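# Unit 6: Automation at the Packing Station

Course notes, Work Organization II. Instructor: Clémence Chauvin. Read before the November seminar.
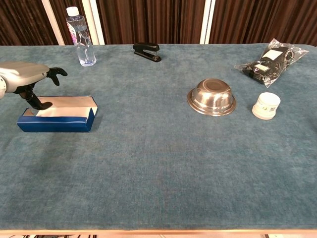
Hand packing of mixed goods resisted automation for a long time. Palletizing, taping and labeling were mechanized early because the items arriving at those stations are uniform. At a mixed-goods station the next item may be rigid, soft, transparent or reflective, and the grip has to change with it. Multi-fingered hands reduce the number of tool changes. They don't remove the need for a person who knows the goods.

## 6.1 Task breakdown

Packing one order is usually recorded as a single job. For analysis, divide it:

1. Identify the item and confirm it against the order.
2. Select a grip.
3. Lift, orient, place.
4. Check the contents and release the container.

Step 3 is what most managers mean by "packing." In time studies it is often shorter than steps 1 and 4 combined. Automating step 3 alone leaves the operator with identification and checking. Both are attention tasks and both are tiring in a different way from lifting.

## 6.2 Case: Kalldale

Kalldale ships small office and kitchen goods. Before the change, the packing hall employed 15 people per shift, all under one job title, packer. The site manager, Pascal Carré, introduced arms at two stations and kept the remaining stations manual.

The trial log covers 1,014 orders. Of these, 80 were stopped and passed to a person. The causes recorded were:

- item not recognized, mostly clear packaging and polished metal
- grip lost during the lift
- container wall bent inward, blocking placement
- no cause entered

The last category matters. Operators had to choose a code from a menu before the station would restart, and several found that leaving the field blank was faster. Didier Rolland, the shift lead, raised this in the second week. The menu was shortened and the blank option was removed.

## 6.3 Changes in the work

**Pace.** On a manual station the packer sets the rhythm and varies it over the shift. On an assisted station the rhythm is set by the arm, with interruptions at irregular intervals. Operators reported that waiting for a stop was harder than dealing with one.

**Skill.** Experienced packers know which items slide, which tip and which should go in last. This knowledge was never written down at Kalldale. It was collected by interview, item by item, and turned into grip settings. The interviews were paid as regular hours. No pay grade was attached to the contribution, and this remained in dispute when the case was written.

**Job titles.** The two assisted stations are staffed by "cell operators." The title carries a separate training record but draws from the same roster. Rotation is every 2 hours.

**Physical load.** Reaching and wrist rotation decreased. Standing time did not. A request for stools was approved for the assisted stations only, which caused complaints from the manual side.

## 6.4 Terms

*Exception rate*: stopped orders divided by total orders started.

*Recovery time*: from stop to restart, including the time taken for the operator to notice.

*Residual task*: work left to the person after a step is automated. It should be described in its own right, with its own training and rest allowance.

## 6.5 Preparation for the seminar

Calculate the exception rate from the figures in 6.2. Then draft a one-page job description for the cell operator, covering residual tasks only. Vikas Chaudhary will collect the drafts at the start of the session. Groups working on the Lavex case should use the same format and bring their own stop log.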